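Chapter 4: What Will It Really Cost?
Reading time: 6 min
Last updated: November 26, 2023

Planning for a robot is one of the best puzzles a small business can take on, and this chapter gets you right into it! We start with Dabbas, a laundry service that handles 572 garments a week. Its manager, Lina Aoun, has two quotes on her desk, one from Ferkico and one from Flostach, and they don't list the same things at all.

The price of the machine is only the first line of a budget. Lina also has to plan for spare parts, staff training (she allows 40 hours) and a yearly service visit at $2000. Then comes the work itself, so write down every task you want done before you compare prices. Holding up a soft shirt or jacket, as in the picture, takes two arms and two hands with fingers, and the cloth still sags and bunches between them. Cables looped at the wrists belong on your spare parts list too, along with finger covers. Keep Lina's two quotes handy, as you'll need them for the first worksheet.
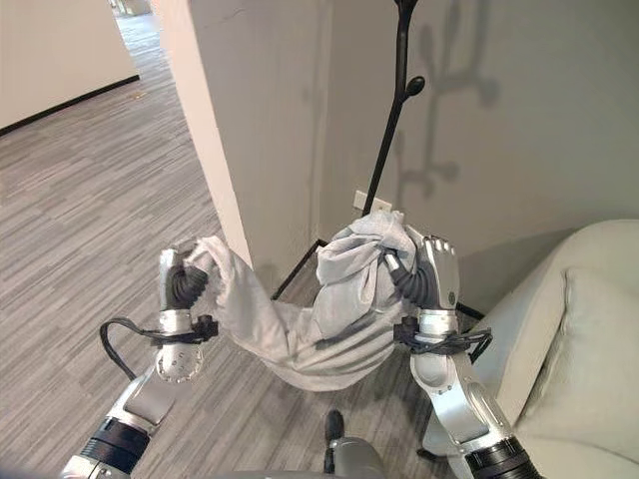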